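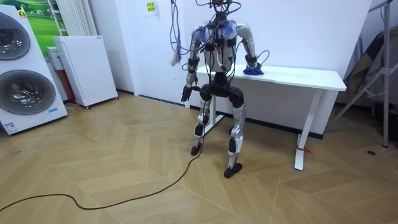
A humanoid robot stands by a white table, its shoulders trimmed with fluffy blue tufts.

Friends, former students and a good part of the town of Clutdale packed the Semitine Hall on Sunday to honor Aurora Veloso, the retired schoolteacher whose free evening reading classes have put 227 adults through their first full book. The hall was full well before the 3 p.m. start, and latecomers happily stood along the back wall so they wouldn't miss a word.

And what an afternoon it was! The program opened with songs from the Clutdale choir, who had picked three of Veloso's favorites and sang the last one twice when the crowd wouldn't let them sit down. Then came the tributes, which ran long, and no one seemed to mind one bit.

Veloso began teaching grown-ups in her own kitchen, with a borrowed blackboard and two pupils, a bus driver and his sister. Both were in the front row on Sunday. The bus driver read aloud a letter he had written himself — four pages, by hand — and got the first standing ovation of the day.

"I used to ask passengers what the new street signs said," he told the crowd. "Now my grandkids ask me."

The classes outgrew the kitchen within a year and moved to a room above the Phùng bakery, where they still meet. Family members from the bakery brought trays of sesame rolls for everyone and spoke warmly of the smell of chalk coming down the stairs on winter nights. Veloso has always insisted that lessons stay free, and that anyone who drops out can come back without having to explain why.

The Skistedus Prize, given each year to a resident for service to neighbors, was presented to her toward the end of the program. She is the first teacher to receive it. The plaque was carried up by her youngest former student, now training as a nurse, who hugged her so long that the band started up again.

When Veloso finally took the microphone, she kept it short. She thanked her late husband for giving up his kitchen table, thanked the people who had been brave enough to knock on her door, and then read out the names of her very first class. "You did the hard part," she said. "I made the coffee."

Dancing went on into the evening, with Veloso on the floor for most of it. A new round of classes starts in June, in the same room above the bakery, and sign-up sheets passed around at the party were already filling up. Anyone who wants to join can leave their name at the bakery counter.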